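Cubinhos, luz da manhã e uma mesa riscada

Por Ye-rin Um — março
Tempo de leitura: 2 min
Imprimir | Enviar por e-mail

Voltei aos cubos! Quem lê isto há mais tempo sabe do meu fraco por blocos de cores, e desta vez andei de volta dos vermelhos, amarelos e verdes, numa mesa branca com um quadrado preto a fazer de alvo. 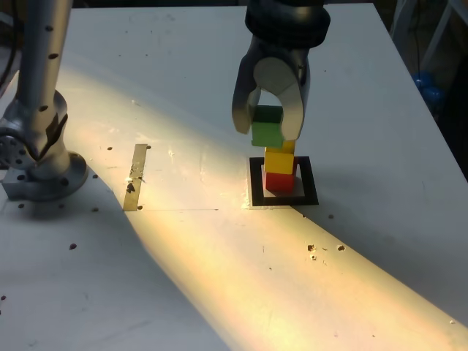
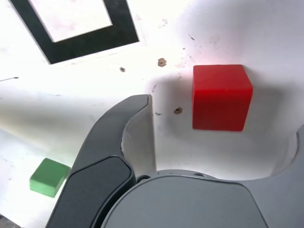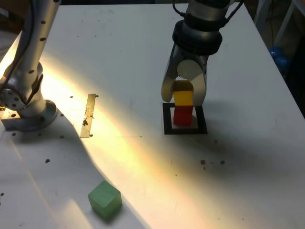
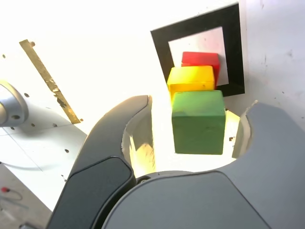

Adoro o vermelho em cima do branco (já o verde, confesso, demorei a gostar dele). Comprei um saco de 600 g na Jurel, que vende as cores misturadas, e passei uma tarde inteira a separá-las em taças de sopa. A minha irmã jura que os da Isaksson são melhores — têm os cantos mais vivos — mas a mim os cantos redondos sabem bem nos dedos.

Em casa o meu recorde são 11 cubos, na mesa da cozinha, com o frigorífico a tremer ao lado. Empilhar devagar é o segredo, e alinhar bem os dois primeiros, que depois os outros lá vão. Também experimentei em cima de uma toalha e foi um desastre, caiu tudo para debaixo do fogão!

Para a próxima quero arranjar uns azuis. Se alguém souber onde há, digam nos comentários, que na Jurel estão esgotados desde o Natal.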